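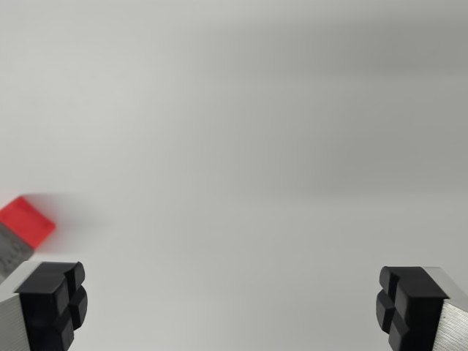 **Unit 4 handout: Light, value and plain surfaces**
Foundation Drawing, first term
Instructor: Benedita Guerreiro. Studio assistant: Cuiping Wei.

Read this before the September studio session. Bring two soft pencils (2B and 6B), a kneaded eraser, and the Llanos pad from the supply list. The smooth side of the paper is the one you want.

## 4.1 What value means

Value is how light or dark something is, apart from its color. A yellow lemon and a pale blue cup can have the same value. If you took the color out of both, you could not tell them apart by tone alone.

Beginners tend to draw what they know about an object. They know a wall is white, so they leave the paper blank. A white wall at four in the afternoon may be darker than a black shoe in direct sun. The eye corrects for this all the time, and the drawing student has to learn to undo the correction.

Terms used in this unit:

- **Local value** – the lightness of a surface under even light.
- **Observed value** – the lightness you see from where you stand, with the light as it is.
- **Gradation** – a gradual change from one value to another.
- **Edge** – the place where two values meet. Edges can be hard, soft or lost.
- **Key** – the overall lightness of a drawing. A high-key drawing uses mostly light values.

## 4.2 The value scale

We use a scale of 9 steps. Step 1 is bare paper and step 9 is the darkest mark your 6B will make. Step 5 should sit halfway between them to the eye.

Draw the scale as a row of equal boxes. Fill in 1, 9 and 5 first, then 3 and 7, then the rest. Students who work straight across from light to dark nearly always run out of dark too early, and the last three boxes come out the same.

Check the scale by squinting. Two neighboring boxes that merge are too close. A box that jumps out needs to be lightened or its neighbors adjusted. Cuiping has printed scales in the top drawer if you want to compare, but make your own first.

## 4.3 Gradation on a flat surface

A flat wall lit from one side is rarely one value. The part nearest the light is brighter, and the tone falls off with distance. For a small light source, twice the distance gives one quarter of the light. Window light on an overcast day falls off more slowly because the window is large.

Other things that change the tone of a flat surface:

1. The angle between the surface and the light. Light that arrives straight on is stronger than light that grazes.
2. Reflected light from the floor, the ceiling, or a person in a bright shirt.
3. What is next to it. A gray patch looks lighter beside a dark shape and darker beside a light one. The patch has not changed, but your drawing has to deal with it.

A gradation across a large area is hard to do because there is nothing to hide behind. Use the side of the lead. Keep the pressure low and build the tone in layers, changing the direction of the stroke each time. Do not smudge with a finger. Skin oil leaves marks that no eraser will lift.

## 4.4 Edges

On a plain surface you will mostly find soft edges. A cast shadow is hardest close to the object that casts it and softens farther out. Look for this before you draw any outline. If you put a line around a shadow, you will spend the rest of the session trying to get rid of it.

Lost edges are worth looking for too. When an object and its background share a value, let them run together.

## 4.5 Studio exercise

Work in pairs at the Sivside end of the studio, where the windows face north. The Rotex lamps stay off for the first part.

- Tape up one sheet of white paper and fix its long side level with your eyes.
- Without drawing, name the lightest and darkest corners. Write them down before you compare with your partner.
- Draw the sheet at half size using steps 1 to 4 only.
- Turn on one lamp, to the left. Repeat on a new page.

Allow 40 minutes for each drawing. Label both with the time of day. Unlabeled work will be handed back.

## 4.6 For next time

Read chapter 2 of the course reader and finish a third drawing at home, using any pale wall and one lamp. The Sidisska slides are on reserve at the library desk, tray 310. Ask for them by number.

Drawings are due at the start of class, flat, in a folder. Please spray them outdoors.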